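4. Materiales de tela y proyección de textura

Esta parte supone que ya está instalado Jendis y que el motor (Dimska) aparece en la lista de dispositivos. Si no aparece, volver a la sección 2. No seguir sin eso, luego todo sale negro y hay que repetir.

Antes de empezar

Guardar la escena con otro nombre. Unidades en centímetros. Escalas aplicadas en todos los objetos, todos, también los ocultos. Normales hacia fuera.

PRECAUCIÓN: con la escala sin aplicar, Jendis no avisa. Calcula el mapa igual, lo guarda y el tejido sale estirado. Es el fallo que más nos llega.

4.1 Crear el material

1. Seleccionar la malla. Una sola.
2. Panel Jendis > Material > Nuevo > Tela.
3. Elegir el perfil. Para tapicería, "Trama cerrada". Para malla transpirable, "Trama abierta" con canal alfa.
4. Resolución del mapa: 2000 para la vista previa. La final se cambia después, en 4.5.
5. Pulsar Asignar. Esperar a que la barra termine, aunque la miniatura ya se vea.

Nota: "Trama abierta" gasta bastante más memoria por el alfa. En equipos justos, trabajar con el alfa apagado y encenderlo solo al final.
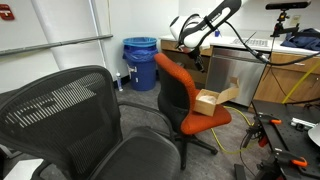 6. Abrir la pestaña Superficie. Rugosidad a 70. El valor va en porcentaje, no de 0 a 1 como en otros programas. Si se importa un material de fuera hay que convertirlo a mano.
7. Brillo lateral (el "pelillo" de la tela) a 20. Más de eso y parece terciopelo.
8. Relieve: dejarlo apagado de momento. Se ajusta en 4.3, con la luz puesta.

Si el botón Asignar está en gris: hay más de un objeto seleccionado, o el objeto es una instancia. Convertir a malla única y repetir desde el paso 1.

4.2 Desplegar y escalar el estampado

1. Marcar costuras por donde iría la costura real del tapizado. Canto del asiento, canto del respaldo, cara de abajo.
2. Desplegar. Método "Por ángulo".
3. Activar el damero de comprobación. Los cuadros tienen que verse cuadrados. Si hay rombos, falta una costura.
4. Cargar el estampado (Archivo > Patrón). Vale cualquier imagen repetible; las de la biblioteca Zacharopoulos ya vienen recortadas.
5. Ajustar Escala U y Escala V a la vez, con el candado cerrado.
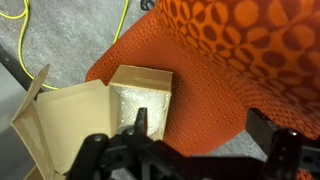
La escala no tiene por qué ser la misma en toda la pieza. Jendis guarda un valor por isla, y conviene usarlo: hay telas que cambian de dibujo dentro del mismo tapizado. En la naranja, por ejemplo, los círculos y medios círculos marrón rojizo son grandes y bien marcados hacia atrás, donde sube la curva, mientras que la parte delantera del asiento lleva un punto más pequeño y fino. Para una tela así, dos islas: una con el patrón grande y otra con el punto fino, cada una con su escala. Con una sola isla habría que pintar la transición a mano, y se tarda el triple.

6. Seleccionar la isla trasera. Cargar el patrón grande.
7. Seleccionar la isla delantera. Cargar el fino.
8. En la unión, Mezcla de borde a 22. Mirar de cerca. Si se nota una raya, subir poco a poco.

Nota: los motivos partidos en diagonal delatan enseguida una isla girada. Comprobar la rotación antes de mezclar, despues ya no se puede sin deshacer.

PRECAUCIÓN: no mover vértices después del paso 8. La mezcla se hornea en la malla.

4.3 Luz de prueba y relieve

1. Una luz de área grande, arriba y a un lado. Sin color.
2. Una segunda, más floja, por detrás. Solo para el contorno.
3. Apagar la luz ambiente de la escena.
4. Lanzar la vista previa en Dimska.
5. Encender el relieve y subirlo hasta que se note la trama. Parar ahí.

Demasiado relieve hace ruido en cuanto la cámara se aleja. Probar siempre con la cámara definitiva y no pegado al objeto. Hélder Cunha, que llevó las pruebas de esta versión, deja el relieve a la mitad en cualquier objeto que no esté en primer plano. Buen consejo, ahorra tiempo de render.

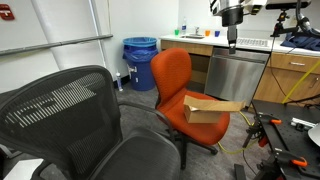
6. Si aparecen puntos blancos sueltos (luciérnagas), activar Limitar indirecta. No subir las muestras todavía.
7. Si la trama hace aguas, cambiar el filtro a "Suave" y repetir la vista previa.
8. Guardar el ajuste de luz como preset. El nombre sin tildes ni eñes, que hay un fallo pendiente con eso.

Nota: el preset guarda las luces pero no la exposición de cámara. Apuntarla aparte.

4.4 Superficies duras junto a la tela

Casi siempre hay plástico o metal al lado. Otro perfil, otro material, nunca el mismo con máscara.

1. Panel Jendis > Material > Nuevo > Rígido.
2. Plástico pintado: barniz encendido. Metal: barniz apagado.
3. Bisel en todas las aristas, aunque sea mínimo. Sin bisel no hay brillo en el canto y queda de juguete.
4. Juntas entre piezas: modelarlas si la cámara se acerca, mapa de relieve si no.
5. Cables: curva con grosor, nunca cilindros doblados. Dejarlos caer con la simulación y luego congelar.

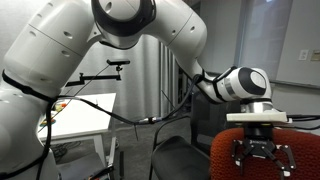
Brazo robótico blanco, con juntas oscuras y un mazo de cables negros.

PRECAUCIÓN: congelar los cables antes de abrir la ventana de render. Si se abre con la simulación activa, se recalcula en cada fotograma y el programa puede cerrarse sin guardar.

4.5 Salida final

1. Subir la resolución del mapa (Material > Resolución > Final).
2. Encender el alfa si se apagó en 4.1.
3. Hornear. No tocar nada miestras tanto.
4. Render a archivo, nunca a ventana. Formato con 16 bits por canal o más.
5. Abrir el resultado y mirar dos sitios: la unión de islas y el borde de la malla abierta.

Problemas frecuentes

Tela negra: el perfil se asignó a una instancia. Ver 4.1.
Patrón borroso: sigue puesta la resolución de vista previa.
Patrón al revés: normales invertidas. Recalcular y volver a hornear.
Agujeros en la malla que salen blancos: falta el alfa, o el formato de salida no lo admite.
Se pierde la mezcla al reabrir: se guardó antes de que terminara el horneado. Repetir desde el paso 8 de 4.2.

Para avisar de errores en esta sección, escribir a Nektarios Sarantis desde el formulario de soporte de Clurkamcombe, indicando versión de Jendis y adjuntando la escena sin comprimir. La sección 5 sigue con cámaras.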